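Wullel laundry cell: gripper pad kit

Replacement finger pads for the Wullel loading arm. Each kit holds 2 pads, four screws and a hex key. Part no. 442.

Fits: Wullel arms with the Endar mounting plate. Not for the older Trasteo wrist.

Change the pads every 600 loads, or sooner if garments start to slip.

Fitting
Park the arm and switch off at the wall. Undo the old pads, wipe the fingers with a dry cloth and fit the new ones with the ribbed side facing in. Tighten to 9 on the driver scale. Run one slow pick from the bucket before going back to full speed. 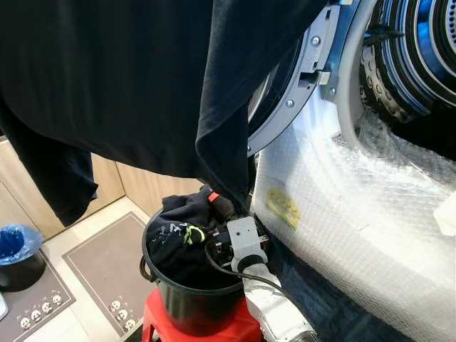

Gripper holding a dark garment in the bucket, beside the open machine.

Spares and fitting questions: Solène Gaillard, parts desk.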